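Proson hands the dull end of the bench to a robot arm

HELTVILLE, 20 March 2019 — Proson has put a two-fingered robot arm on its small-parts bench, where staff have long spent 80 minutes a shift moving little cylinders from one spot to another. No jobs go with it. The stretching exercises posted by the kettle may.
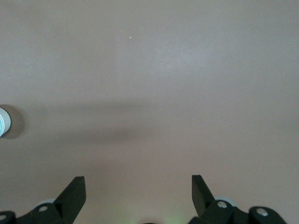

Fingers open, mat mostly clear.
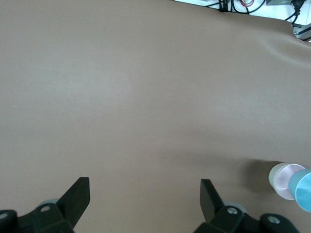

Jingyi Liang said her wrists were in favour, though she would be keeping the good stool and wanted that in writing. Five operators move to inspection and labelling in April, at the same pay and with marginally better chairs.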